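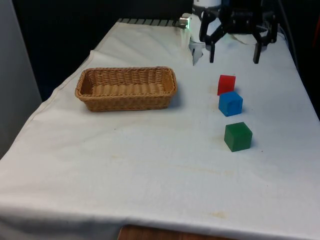
By the time I found the right door at Mulligan, the coffee urn was half gone and Caoimhe Gilmartin was already explaining to a boy of maybe six that no, the robot did not have a name, though he was welcome to suggest one. He suggested Gary. I'm sorry to report that for the rest of the afternoon most of us called it Gary.

Mulligan is the teaching lab that Jollutano runs on the ground floor of its old building, and twice a year it opens up to anyone who cares to wander in. The July one is mostly students. The fall one, held this year on 29 Oct 2021, is for the neighbors, and it brought in 259 of them, if the sign-in sheet can be trusted (mine was not the only signature with a cookie crumb on it).

I had expected something flashier, I'll admit. What Caoimhe and her colleague Joscha Schmieder had set out was a basket and some colored cubes, and the job was to get the cubes into the basket. Kids do it before they can talk. But stand there a while and you start to lean in, the way you do when somebody is backing a trailer into a tight driveway, and before long there's a whole row of grown people holding their breath over a toy block!

"People come in wanting a butler," Joscha told me. "Then they watch one pick and they get very quiet."

He has been at this for 8 years, first with a packing outfit called Visby and then here, and he has the patience of a man who has watched a great many blocks get dropped. A cube, he said, is a friendly shape. It has flat sides and it doesn't squash. A sock is a different matter, and he would rather not discuss grapes.
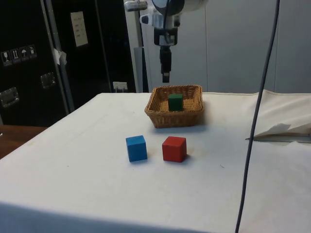 I asked whether the color made any difference, and Joscha said it makes it easier to tell the arm which one you want, and easier for visitors to place their bets. There was some betting. Young-sook Hyun, who teaches fourth grade up the street and had brought along her mother and two of her nephews, was putting up peppermints on every round and doing very well out of it.

She wants the arm to come to her classroom, or failing that, her classroom to come to the arm. Caoimhe got out her calendar right there and they stood over it for a good ten minutes, working around spelling tests and the holiday concert. I gather it's going to be a morning in the new year, with the kids writing out their own instructions beforehand and finding out what they forgot to say.

I stayed until they were stacking the chairs. On the way out I passed the boy from earlier, being zipped into his coat, and he waved at the lab door and hollered good night to Gary.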